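September, and already someone at Semlow has decided we are cold. The heating came on before breakfast, clanking, and by ten I had every window open. Money well spent.

Went through the electricity bill with a pencil. They want £483 and say we used 1,134 units, and I don't believe either number. I read the meter myself, twice, with the torch. Rang Vakulenko and listened to a pan pipe version of something for 20 minutes before a young man told me the figures were "in line with expectations". Whose? I asked for it in writing and he said it would be an email. We'll see.

Tumaini Temba came by at lunch to talk me into the Breto walking week again. It's all hills, and the brochure calls the bunkhouse "characterful" — I know what that means. She says the air would do me good. I have air here. Told her I'd think about it, and I have, and no.
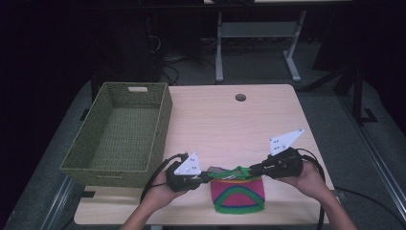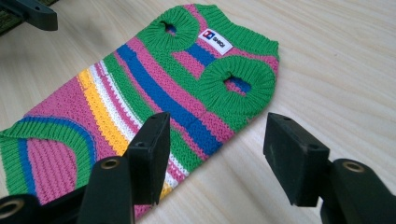
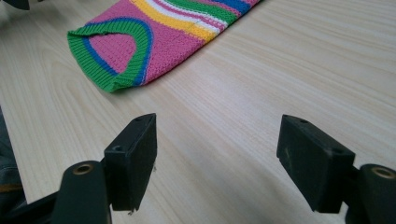
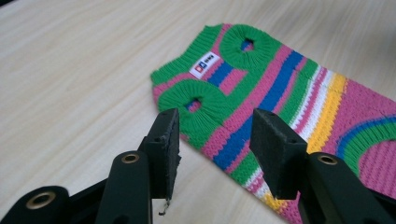 The basket first, then the stripy knitting.

Tried the new loaf from Rinano after all the fuss people make. It's bread. A good crust, I'll give it that, but 2 days on it will be fit for the birds and I could have had the ordinary one for half the price.

Rain promised from four and none came, so the washing I'd kept in could have gone out. The forecast now says dry tomorrow. I'm leaving the pegs in the bag.

Read a chapter of the book about sleep. The man says no tea after two in the afternoon. He also says he wakes at five feeling marvellous, and I have my doubts about him. Had a cup at nine and another just now. No email from Vakulenko.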